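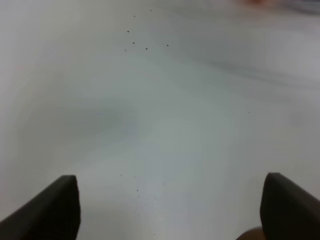
Figure 1. Wrist view with the fingers open over the table.

Week 5: What the policy sees

Reading for this session: the Drimard report, sections 2 and 4. Bring your printout of the action plots.

In a learned pick-and-place policy, the network maps camera images and joint readings to a short run of future arm motions. Nobody writes down where the fruit is. The network has to find it in the pixels, and it can only use pixels it is given.

The wrist camera moves with the hand. Close to an object it gives good detail on where the fingers are relative to the thing being grasped. Farther off, it may show very little. In Figure 1 most of the view is white surface with small dark specks on it. There is a bit of something brown at the bottom, by the right finger, and a blurred orange-red patch at the top. A policy with only this view has little to tell it which way to move.

The fixed camera has the opposite problem. It keeps the whole layout in view, but each object covers fewer pixels, and the arm can block it.
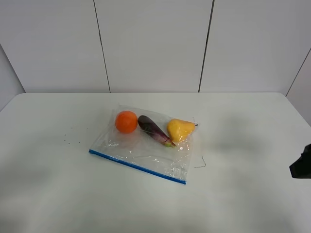 Figure 2. Fixed view: orange fruit, eggplant and pear at the zipper bag, gripper at far right.

Clear plastic is hard in both views. The bag in Figure 2 shows up mostly through its glare and its blue zipper strip. Glare shifts when the camera or the lights move, so a policy trained on one lighting setup can learn the highlights in place of the bag.

The ablation

The Rind set has 216 demonstrations. We train 2 policies on it with the same network and the same number of steps. Policy A gets the wrist view only. Policy B gets the wrist view and the fixed view, each with its own encoder, joined before the action head. Start poses for testing are held out and are the same for both.

Score reach, grasp and release separately. A single success rate hides the stage where a run failed, and the cameras matter at different stages.

For the lab

Run the held-out start poses on the Kirnport machine. For each failed run, save both views at the last step before the error and note the stage. Write 2 paragraphs comparing A and B by stage.

Hand in by 27th February through the Prellville course page.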